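Clolel FAQ: sorting drinks by kind when the bins are see-through

I get the same handful of emails every time I give a talk on this, so I finally put the answers on one page. I wrote it for people who don't read robotics papers (and for people who do but skipped ours, no hard feelings). If your question isn't covered, the address is at the bottom.

Basics

What is Clolel?

Clolel is a training method for robot arms that have to put things into containers they can barely see. It's the second half of my thesis, more or less. The first half, Pilel, was about picking things up, and most of what I learned from Pilel is that picking up is the easier end of the job. Dropping a can into a clear bin sounds like nothing until you look at what a camera gets: a few bright lines along the rim, and the wall behind showing straight through the plastic. The arm needs to know where the opening is, how high the rim is, and whether the bin it wants is in front of or behind the one next to it.

So the short version is that we teach the arm from people driving it by hand, and during training we make it guess the shape of every bin as a side job. It doesn't get told the shape when it runs. It just has to have gotten good at guessing.

Is this a new kind of robot?

Nope. The arms are ordinary ones and so are the cameras. Everything new is in the training.

Why drinks cans?

They're cheap, they're all close to the same size, and they come in a ridiculous number of designs! That last part is what I care about. A sorting rule like "same drink goes with same drink" makes the model read the outside of the can and then do something about it, and I can change the rule without changing the hardware. Cans are also shiny, so they're a little bit nasty in the same way the bins are, only less so. 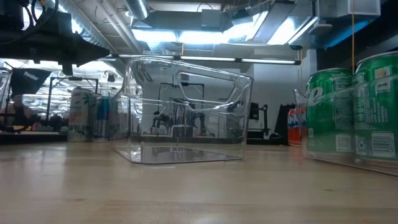 I also like that a can is unforgiving about the last inch. Let go of a sponge at a bad angle and it flops into the bin anyway. Let go of a can with its bottom edge on the rim and it tips outward, rolls, and you spend the next minute under the table. We score that as a miss, even if the can was over the right bin when the gripper opened. Some groups count that as a success, so please check before you compare our numbers with somebody else's.

Are the cans full?

Both, over the course of the project. Full cans pull on the wrist more and empty ones slide around if you breathe on them. The main results mix the two and the model isn't told which it's getting.

Data and training

How many demonstrations did you use?

776 in the final set. I threw out a bunch before that, mostly from when I was still learning to drive the arms and kept clipping the rims. I went back and forth on whether to keep the clumsy ones. There's a case for keeping them (the model sees how a person recovers), but in our tests they taught it to clip rims too, so out they went.

How long is one demonstration?

Most run under 30 seconds. Long ones usually mean the driver stopped to think, and the model will happily copy the thinking, which looks like an arm hanging in midair doing nothing. We trim those pauses out.

Do you move the bins between runs?

All the time. If the bins sit in the same spot for a whole afternoon, the model learns the spot and ignores the plastic, and then you've trained a very expensive catapult. We shift them, turn them, and let them overlap from the camera's point of view. Overlap matters a lot. When one clear wall crosses in front of another, you get edges that belong to neither opening, and the older model went for those edges constantly.

Did you try putting tape on the rims?

Yes, and it works great, and I'd do it in a heartbeat if I were building a product. It just doesn't answer the question I was asking. With tape on every rim the old model and the new one come out nearly even. Take the tape away and only one of them keeps working. That comparison is in the paper's appendix and I think it's the most useful plot in there, so of course it's on the last page.

Why not use a depth camera?

We did have one going for a while. Clear plastic gives depth cameras a hard time: a lot of the signal goes through the wall and comes back from whatever is behind it, so you get a nice clean measurement of the wrong thing. We ended up with plain color from fixed views plus a view near the gripper. If you have a depth sensor that copes with thin plastic, I would love to hear about it.

Does the background have to be plain?

No, and I'd argue it shouldn't be. Our early data had a gray cloth behind the table and the model fell apart the day we took it down. Through a clear bin, the background is most of what the camera sees, so if it never changes in training you've baked it in. Now we leave the room as it is, lights and ducts and all.
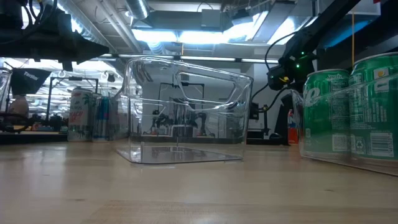
Results and Limits

How well does it work?

On bins it saw in training, it's good enough that I stopped holding my breath. On new bins, it depends on the shape. The test we report uses 12 layouts the model never saw, with 25 tries on each, and the new method beat the plain one on every layout but one. The one it lost had two bins pushed tight together so the rims touched. It can't tell where one stops and the other starts, and to be fair I have trouble with that one on the monitor too.

What goes wrong most often?

Height. It gets the left-right position of an opening pretty reliably, then guesses the rim too low and bumps it on the way over. A rim that slopes in the camera view is worse than one that looks level. My best guess is that it settles on one height for the whole bin and sticks with it. I've got a fix half working that has it guess the rim in several places, but it's slow, and I won't put a number on it yet.

Second most common is bright spots. A reflection on the table and a highlight on a rim can look a lot alike in a single picture. Using more than one view helps here, as the highlights move around between views and the real rim stays put.

Does it read the labels?

Not the way you and I do. It has no idea what any of the words mean. It picks up on color and big shapes, so two green cans of the same drink are easy, and two different drinks with pale cans and leafy artwork can fool it. Turning a can so the barcode side faces the camera hurts more than I expected. We added a lot of turned cans to the training set in November and that helped some.

Can two arms share the job?

They can share a table. In the version we've published, each arm runs its own copy and takes turns, and there's a dumb little rule that keeps them from reaching over the same bin. Real teamwork (one arm steadies the bin, the other one places the can) is what I want to do next.

Would it work on glass?

I don't know! Thin glass is probably similar. Thick glass bends the background in ways plastic mostly doesn't, and I also don't want to sweep up that experiment. Bottles with odd shapes are on the list ahead of it.

Using it yourself

Can I get the code?

Yes. Training code and the evaluation scripts are out, along with the layout cards so you can set the bins down where we did. The demonstrations are a separate download because they're huge. If you're on the Fonau toolkit, use the older branch, as the newer one changed how camera timing gets stored and everything will load fine and then train badly. I lost most of a week to that.

What do I need to run it?

One arm, a gripper that opens wider than a can, two or more cameras, and a bunch of clear bins. Get bins from more than one maker if you can. Handle cutouts are the thing to look for, since a model that's never seen one will now and then decide the handle hole is the way in. Ours did that for ages.

My arm keeps stopping above the bin and won't let go. What did I break?

Probably nothing. Check whether your demonstrations include a pause right before the release. If they do, trim it. If that isn't it, check that your gripper camera isn't a few pictures behind the fixed ones. After those two I'm out of easy answers and you should send me a log.

Who pays for this?

The arms and my last year of salary came through the Ó Gríofa fund, and the bench space is the lab's. The drinks I buy myself, mostly whatever's on sale.

How do I reach you?

Write to the project address on the contact page and put "clear bins" in the subject so it lands in the right folder. I answer in batches, usually in the evening, and logs get read before questions about the thesis.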